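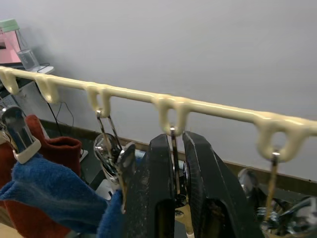

Ticket 221 – Utensil rail, kitchen 2, Flomness building
Opened by: Raíssa Moura
Assigned to: Wahyudi Lubis
Status: Closed

July 11, 2023, 9:30
The cream hook rail tips forward when the heavier utensils are on it. A ladle fell during lunch prep and dented the counter edge. Can we get a stronger rail?

Reply, W. Lubis
Checked the wall side. The left screw turns freely and the plug behind it is loose. The rail itself is fine – no cracks in the loops. Please take everything off until I get back with parts.

Update, W. Lubis
Fitted longer screws and new plugs, 80 mm. Wiped old grease off the wall before putting the rail back. Hung the utensils again and pulled down on each one. No movement.

Reply, R. Moura
Holding so far. The thin rods still swing into each other when you take one down. Could we get shorter hangers from Bassi?

Update, W. Lubis
Hangers added to the September order. Closing this one.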